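Bring back the sitting area

My dentist's office got rid of its waiting room in July. They didn't remodel or move. They just sent a text that said to wait in my car until they buzzed me, and when I finally walked in, the old waiting room was a row of storage cabinets and a tablet on a stand. I stood there with my insurance card in my hand like somebody who'd shown up at the wrong wedding.

I've been stewing about it ever since, and I've started noticing how many places have quietly decided we shouldn't sit down. The bank in Firndale used to have a couch. The pharmacy had a bench by the blood pressure machine, and the bench went first and then the machine. The shoe repair place had two kitchen chairs and a radio, and I'd bet I learned more about this town in those chairs than I ever did from the paper.

I know the argument on the other side, and I've heard it straight from a business owner. My friend Simin Najafi runs a little tailoring shop, and she pays by the square foot like everyone else on that block. A chair doesn't earn anything, she told me. A rack of finished coats does. She kept one chair anyway, mostly for husbands, and she complains about it every time I come in (I usually complain back while sitting in it).

I get it, I do. Rent is awful. But I think we're counting wrong. When I have somewhere to sit, I stay, and when I stay I calm down, and when I calm down I'm a much nicer customer. I've bought things I had no plan to buy because I was sitting across from them long enough to want them. My hall lamp came home with me that way. 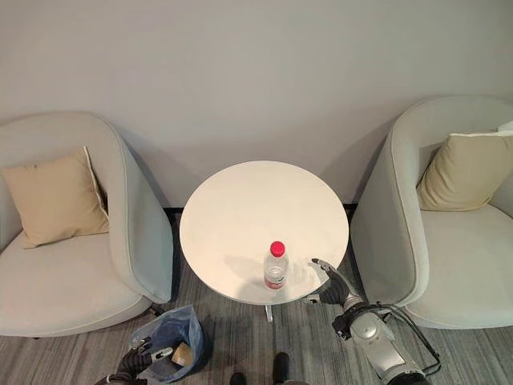 And it doesn't take much! People hear "waiting room" and picture fish tanks and a wall of brochures. I'm asking for a couple of places to sit and somewhere to set down a cup of coffee. My aunt's old insurance agent, Hosseinzadeh, had an office the size of a pantry and you could still sit comfortably and put your purse somewhere that wasn't the floor. People went in to drop off a form and came out forty minutes later knowing whose daughter was getting married.

What bugs me most is who gets left standing. I'm fifty-something with one cranky knee, so I can lean on a counter and grumble. My neighbor Mavis Fitzsimmons can't. She plans her errands by where she can sit, and she's got the whole route in her head. When the bank took the couch out, she stopped going to the bank. She does it by phone now, and she hates the phone. She was on hold for 38 minutes last time, and she told me at least she had a good chair for it.

Then there are the apps. My clinic uses one called Presance that tells you your place in line so you can "wait anywhere." Well, anywhere turned out to be my car, with the windows down, eating crackers out of the console. I'd like to wait somewhere, please. I'd like to glance up at another person who is also running late and roll my eyes with them.

I wrote to the dentist and asked for two chairs. I offered to pick them out. The receptionist was sweet about it and said she'd pass it along, and my next cleaning is in the spring, so I'll find out then. I may bring a folding one just in case.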